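Hitum ruft Kinderschalen aus klarem Kunststoff nicht zurück, ändert aber die Kennzeichnung

Casevthorpe, 8. Oktober. Der Haushaltswarenhersteller Hitum kennzeichnet seine transparenten Kunststoffschalen ab der nächsten Produktionscharge mit einer niedrigeren zulässigen Spültemperatur. Anlass ist eine Prüfreihe des Materiallabors Driden, deren Ergebnisse dem Unternehmen seit September vorliegen. Ein Rückruf ist nach Angaben von Hitum nicht vorgesehen.

Das Labor hatte 186 Schalen aus drei Fertigungschargen untersucht. Die Prüfkörper durchliefen jeweils 700 Spülzyklen in einer gewerblichen Maschine mit alkalischem Reiniger. Bewertet wurden Trübung, Maßhaltigkeit des Randes und Rissbildung am Übergang zwischen Boden und Wand. Die Trübung blieb bei allen Chargen innerhalb der Herstellertoleranz. Bei einer Charge traten am Bodenradius feine Spannungsrisse auf, die im Durchlicht erkennbar waren. Der Bericht führt sie auf eine verkürzte Abkühlzeit im Spritzgusswerkzeug zurück.

Eine Undichtigkeit wurde bei keinem Prüfkörper festgestellt. Auch die Migrationswerte lagen laut Bericht unter den geltenden Grenzwerten, sowohl mit wässrigem als auch mit fetthaltigem Prüfmittel.
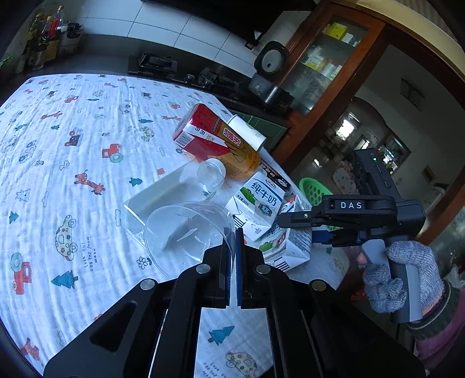

Betroffen sind überwiegend Abnehmer aus der Gemeinschaftsverpflegung. Der Großhändler Zalewska, der Kindertagesstätten und Schulküchen beliefert, hat nach eigenen Angaben 2.000 Schalen aus der beanstandeten Charge ausgeliefert. Weitere 1.000 Stück befinden sich im Zentrallager und bleiben bis zum Abschluss einer Sichtprüfung gesperrt. Kunden können bereits gelieferte Ware gegen Artikel neuerer Fertigung tauschen. Maßgeblich ist die Chargennummer auf dem Lieferschein, da die Schalen selbst bislang nur das Materialkürzel tragen.

Die neue Kennzeichnung wird in den Boden eingeprägt. Sie umfasst neben der Höchsttemperatur auch Fertigungsmonat und Werkzeugnummer. Bestehende Werkzeuge werden dafür mit Wechseleinsätzen nachgerüstet. Die Abkühlzeit im Werkzeug hat Hitum wieder auf den ursprünglichen Wert verlängert. Die Preise sollen unverändert bleiben.

Für Küchenbetriebe empfiehlt das Labor, Schalen mit sichtbaren Rissen auszusortieren und bei der Programmwahl die Temperatur der Klarspülphase zu berücksichtigen. Sie liegt bei gewerblichen Geräten meist deutlich über der des Hauptspülgangs. Scheuernde Schwämme und das Stapeln noch warmer Teile sollten vermieden werden.

Driden setzt die Prüfreihe mit Bechern und Deckeln desselben Herstellers fort. Ein Termin für die Veröffentlichung steht noch nicht fest.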